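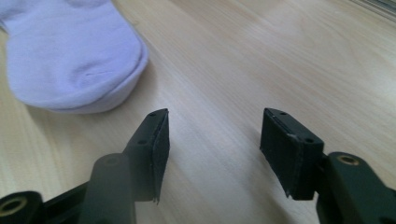
Umesh Khurana aurait préféré, dit-il, que les cartes de vœux à prénom restent entièrement gratuites, « mais si l'on peut encore souhaiter une fête des mères à sa maman sans sortir sa carte bancaire, ça me va ». Son commentaire, laissé sous l'annonce de Grimora, résume assez bien l'humeur des habitués.

Le site de cartes en ligne a mis en service, le 2 juin 2024, sa nouvelle collection baptisée Salta : 200 modèles à personnaliser, pour les anniversaires bien sûr, mais aussi pour les mariages, les naissances, les départs à la retraite et toutes ces petites occasions que l'on oublie si facilement. On choisit un fond, on écrit le prénom, on ajoute un mot gentil – et la carte part par courriel ou par messagerie.

Parmi ces modèles, 50 restent en accès libre. Les autres demandent un abonnement, que les inscrits du mois de mai pourront essayer pendant 8 semaines sans rien payer. Les prénoms accentués, si longtemps réclamés, s'affichent enfin correctement, trémas et cédilles compris. Une version pour téléphone est en préparation.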